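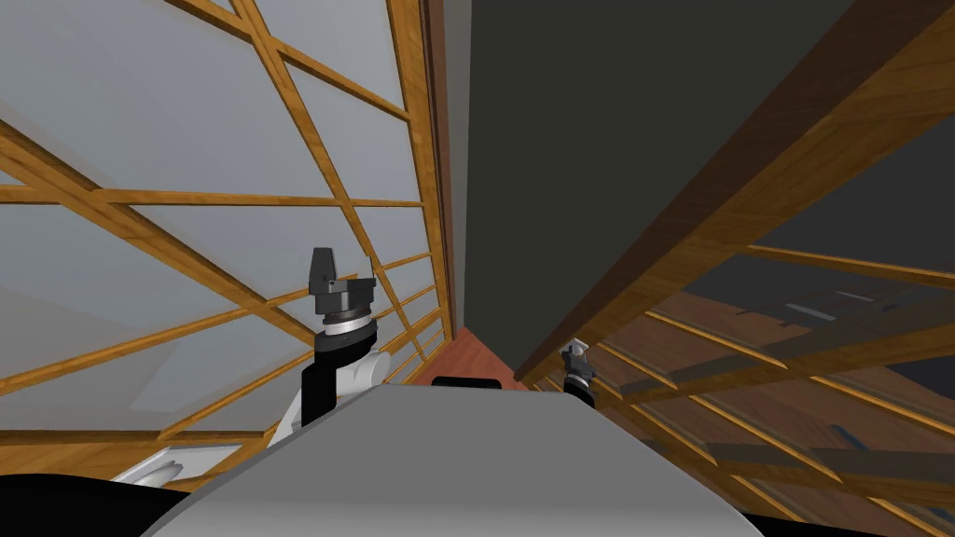 Left arm upright, wooden beam to the right.

May, 4 pm. Glue tests, continued. Mircea says the Hatumska hide glue holds as well as the old batch. I doubt it. 2 of the 6 lap joints let go at the glue line, and he blames my clamping.

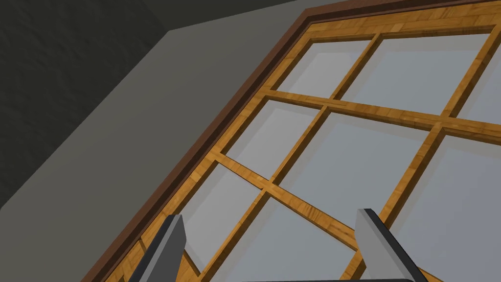

Window, dark brown trim, grey wall.

The tin claims 2,000 hours at "workshop humidity", whatever that means. Irja wrote to Mirnus for the test sheet and got a brochure. Repeated at 100 g per batch, soaked overnight. Smells right, strings badly. Pot thermometer reads high, so redo with Ayanda's.
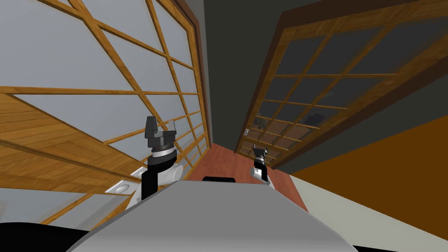
Both arms up, reddish-brown floor strip.

Not ordering more until the oak offcuts have been pulled apart. Eliécer has the good clamps.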